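ok quick thread on the seed swap + the plot changes at Prisberg community garden bc I keep getting the same six messages

1/ Seed swap is SATURDAY. Doors 10am. Not 9. Last time people were at the gate at 8.30 and I was still in my slippers at home

2/ Bring seeds, cuttings, spare pots, whatever. Label it. Please label it. "Squash??" on a napkin does not count as a label

3/ You do not need to bring anything to take something. Same as every year. If you've got nothing to swap just come and fill your pockets

4/ Beans — we have SO many beans. 363 packets sorted last night, mostly pole beans, a few bush. My kitchen table is gone. Take beans

5/ What we're short of: lettuce, any kind of onion, dill, marigolds. If you saved marigold heads in a paper bag and forgot them in the garage, now's the time

6/ Tomatoes, we have plenty of cherry types and hardly any paste ones. Somebody brought a good long red paste tomato last September and I lost the packet. If that was you pls come back

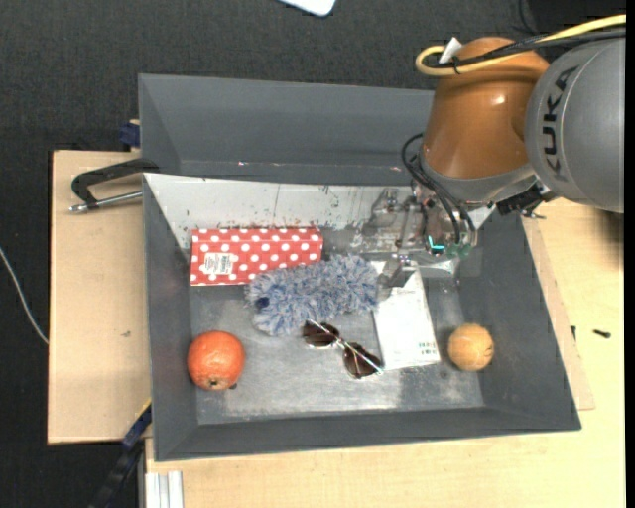

7/ Plots. Right. The waiting list is open again as of this week. Four half plots and one full one at the Koppel Street end. The full one gets afternoon shade from the maples so think greens, not peppers

8/ Half plot is fine for a first year. I started with a full and grew mostly bindweed

9/ Water. The new line along the back fence is in, paid for out of the plant sale, $845 all in with the fittings. Three taps. The one nearest the shed drips, I know, washer is on order

10/ Turn taps OFF at the tap, not just at the hose end. Hose split in the heat in July and we lost a whole night of water. Bill was $629 for the quarter, normaly it's well under that

11/ Compost: bays 1 and 2 are closed, they're cooking. Use bay 3. No cooked food, no bread, no citrus by the bucket. Coffee grounds yes, the Drareck cafe drops off two tubs a week and they're heavy so help if you're there when they come

12/ Wood chips also here, big pile by the gate. Free for paths. Don't dig them into the beds, leave them on top

13/ Q from yesterday: can I plant garlic yet. Not yet. Wait till the soil cools off, I go by the first morning I want gloves. Break up the heads the same day you plant, not a week ahead

14/ Q: something is eating my kale. Yes. Mine too. Little green caterpillars, check under the leaves in the morning and pick them off. Net it next year BEFORE the white butterflys show up

15/ Q: dogs? On a leash, on the paths, fine. Not in the strawberry bed (you know who you are, brown dog)

16/ Kids' bed is getting cleared after the swap and we're putting in bulbs. 500 of them, mixed daffodils and crocus, so any small people with trowels are welcome. Trowels provided if yours have vanished like mine

17/ Parking — church lot is fine till 1pm, then they need it for a wedding. Don't block the Drusix vans on the side street, they do work weekends

18/ If it rains we move under the pavilion. If it rains sideways we move to next week and I'll post here by 8am

19/ think that's everything. oh — coffee's free, bring your own mug, we ran out of cups last time

Replies

plotnine_again: I have marigolds!! two grocery bags. will bring both

muddyknees: is the full plot the one with the old rhubarb on it? asking for rhubarb reasons

(author) yes and the rhubarb stays with the plot

tomatolate: I think the paste tomato was me. Will look in the freezer

backfence_bee: can we drop seeds off Friday night if we can't make it

(author) yes, box on the shed porch, lid ON, mice

Filed under: Community Garden, Swaps & Events, Grow Your Own

More recent threads
Why your zucchini quit in August
Shed key: where it lives now
Cover crops for people who hate digging
Plant sale totals and thank yous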